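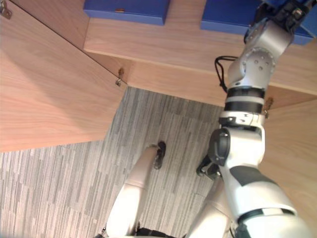

The right gripper up against one of the blue boxes on the shelf.

Teaching a shelf task by remote control

If you've already walked your robot through a tabletop pick or two, a cabinet is a lovely next lesson, and a humbling one. I learned most of what follows from Pui-shan Wan at Gisura, who has far more patience with hinges than I do.

Step 1. Get comfortable before you record

Open the door all the way and drive the arms around for a while with recording off. Try a few slow reaches over the cabinet top and into the shelf, and watch your elbow - it's always the elbow that finds the door first. When your own shoulders have relaxed, you're ready.

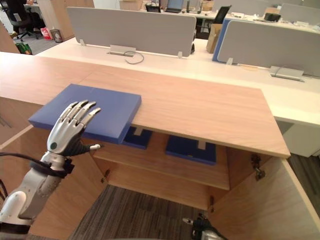 Step 2. Record short, complete demonstrations

Start each one from the same resting pose, reach in, grasp, come back out and stop. I set the Ivlow recorder to close a file at 2000 frames, and most of my good runs finish well before that. Go slower than feels natural, and please don't rush the last little bit before contact.

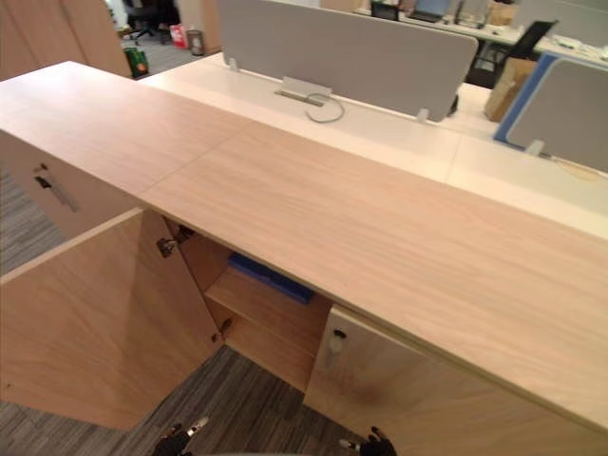 Between runs, shift the object a bit on the shelf, or turn it slightly, so the robot doesn't just memorize one spot. If you fumble a grasp, back out and try again in the same run - Dirk Bakker keeps those and I've come around to his way. Save any run where you bumped the door in a separate folder.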